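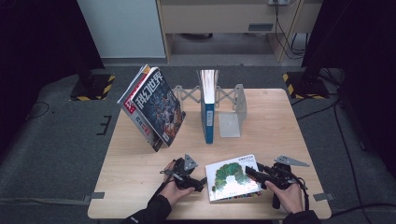 Tidying a Table of Books: Can a Machine Do It Yet?

Project report, Household Automation course
Tihomir Tomić
Zatirton Technical College
Submitted Wed 23 May

1. The question

My question was whether a two-armed machine could clear a small table of books and magazines and stand them up in a bookend. I picked this chore because it sounds easy. Most people do it with their minds on something else, and a child can do it. The course handout lists it under "light tidying" next to folding napkins and closing drawers.

The work was done in two parts. First I did the chore myself with a hand-held gripper in each hand, so that I had only the fingers a machine would have. Then the same chore was run on the Grokberg arm pair in the teaching lab, using what had been learned from the hand-held sessions.

2. Setup

The table is a small square one with a light wood top. The bookend is the kind with a folding lattice in the middle and an upright piece at each end. The things to be put away were picture books, thicker books and glossy magazines. One of the picture books was a Chinese edition of The Very Hungry Caterpillar, and one of the magazines was the science fiction monthly 科幻世界. I did not choose them for any special property, but they turned out to be different enough from one another to matter a lot.

There were four hand-held sessions in April. Before each one the books were laid out by my lab partner, Ansah, who was told to vary the angle and sometimes to put one thing on top of another.

3. Working with two fingers per hand

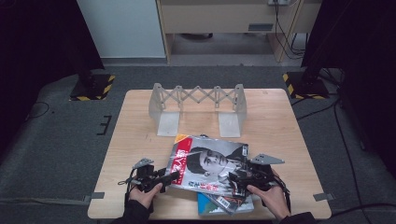
Magazines were the hardest. A magazine lying flat gives the gripper almost nothing to hold. With bare hands I would push a fingernail under the cover or bend the corner up with my thumb, and the gripper fingers are too thick for either. What worked best was to slide the magazine until one side hung over the table edge and then pinch it there. When two were stacked, pushing the top one often moved the bottom one as well, and then I had to start over with both.

Once a magazine is up it still wants to bend. Held by one corner it folds over under its own weight. Held by both sides it stays straight, but then both hands are busy and there is nothing left to steady the bookend with. The bookend is light and moves when it is bumped. I knocked it out of line many times and had to put it back before going on.

Thick books were much easier. The spine is stiff, the jaw closes on it and the book comes up in one piece. The remaining trouble was turning it from flat to upright, where I usually had to set it down on its edge and change my grip.

4. Thin picture books

The picture books fell in between. They are stiff enough to stand but the covers are glossy, and the fingers slid on them if I squeezed near a rounded corner.
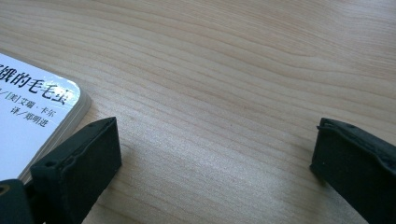

The wrist view was useful for this part of the job. From the head camera I could see roughly where a book was, but my own hands often blocked the edge I needed. The wrist camera looks along the fingers, so the thickness of the pages is easier to judge. Its weak point is glare. A bright reflection on a white cover hides the corner, and the software we used for edge finding (Clumach, the student version) sometimes put the corner in the wrong place.

5. Results on the arms

The arm pair made 32 attempts, each one starting with a single item flat on the table. An attempt counted as finished if the item was standing in the bookend and the arms had let go. By that rule 11 attempts failed. Most of the failures were magazines, and the usual cause was that the fingers closed above the cover and came up with nothing. In 4 of the failed attempts the item was picked up correctly and then the bookend was pushed over while placing it.

Speed was not scored, but the arms were slower than I was with the hand-held grippers, and I was already slow.

6. What I take from this

For stiff books on a clear table, I would say the machine can do the chore if somebody is willing to wait. For magazines it cannot do it reliably yet. I did not test stacks on the arms at all -- there was no lab time left -- and a real coffee table is mostly stacks.

A heavier bookend would probably remove one kind of failure. I would also like to try a thinner fingertip on one side only, keeping the wide one on the other for thick books. Ansah has a drawing of such a tip, and the lab printer is booked for it.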